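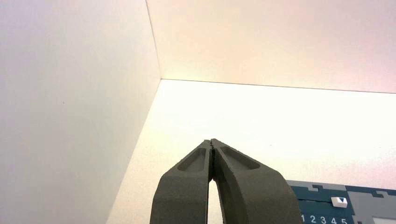 Ott Luik has painted the inside of small rooms in Covdale for 14 years, and he says the question he hears most is why the white on one wall doesn't match the white on the next. He usually answers it by taking the customer to a corner. In a white corner the two walls can look like two different paints, one with a faint lavender gray in it and the other a pale peach pink, and people will argue that he opened the wrong can.

"It's the same can," Luik said when we met at his workshop on Mesow Street. "I show them the lid if they want to see the lid. White picks up whatever is near it. A window on one side, a lamp on the other, a brick building across the road. You get two colors for the price of one."

He came to painting by way of plastering. His first boss put him on closets and pantries, the jobs the older men didn't want, and he found he liked them. Last year his two-person shop did 9 pantries, plus hallways and a dental office.

I asked whether a plain white room is easier than a colored one.

"People think so. They buy white to save money and then they see everything. A dark green wall hides a bad patch. White with a light coming along it from the side, you see every place the knife stopped."

Most of his time goes into the corners. He cuts in one wall, lets it dry, and comes back for the other the next day. He used to tape both sides and gave it up in the Wakis apartments, where the tape pulled new paint off in strips.

"I had to do the whole stairwell again in May," he said. "On my own money. So now I use a brush and I go slow."

Where a wall comes down to a white shelf or counter, he runs a very thin line of caulk and wipes it once with a damp finger. Twice is too many, he said – the second wipe drags it. He would like customers to wait before putting jars back, and he knows that they don't.

Does he ever talk anyone out of white?

"In a north room, sometimes. Mrs. Myung wanted white in a back room that gets no sun. I painted a board and told her to leave it there for a week. She called me and said it was gray in the morning and pink at night with the lamp on. I said yes. She said fine, do it anyway." He shrugged. "She likes it. I was there last month to do the ceiling."

His own kitchen is yellow. It was yellow when he bought the house, and he has 2,000 other things to do first.

6 min read

Related
A door that sticks in summer
Choosing a brush for trim work
What the hardware store on Mesow Street stopped selling

Comments

Dale P.
We had this in our hallway and I blamed the store for a year. Moved the lamp and the pink went away.

Renata
Which caulk does he use? Mine always goes yellow next to the counter.

tomk
I still tape – but I pull it while the paint is wet. Never had a strip come off.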